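I'm the one who fills in the purchase request for our second Lestetum cell, so this README is half data card, half shopping list. Edit it freely, but please leave the totals to me (Sanaa El Idrissi)!

## What's in the set

- 136 episodes of shelf tidying with two arms
- wrist cameras plus one fixed view
- 3 operators: Rachid Zaki, Hazem Benmoussa and me
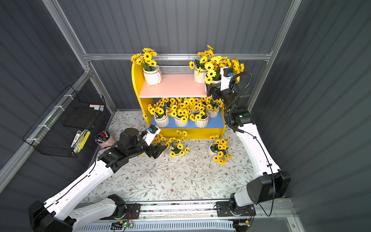
Cable management is the line I'd put more money into this time (last time I left it off completely and regretted it). Both arms ride on the rail platform, so every cable needs slack. The sleeve looped along the right arm is the sort I want quoted for both sides, and I'd also like a proper housing for a board like the little green one near the middle of the platform. Zotex has the sleeve, Odness wants 36 days for the housing.

## Still to price

- [x] Spare gripper fingers, one full set per arm
- [ ] Storage: we're at 831 GB already
- [ ] More props, mostly pots and fake flowers

Tarek El Sherbiny thinks props can come out of petty cash. Fine by me, as long as we get a mix of sizes!
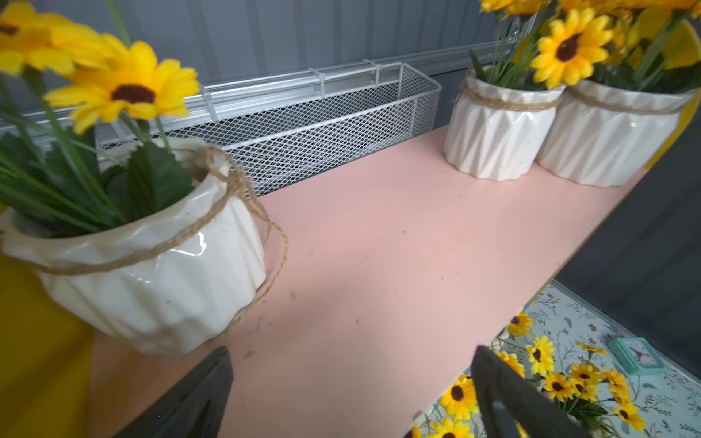

*Wrist view: twine-tied pots on the pink shelf, gripper fingers at the bottom.*

The Ragab quote expires in December, so send changes to Farzana Bukhari well before then.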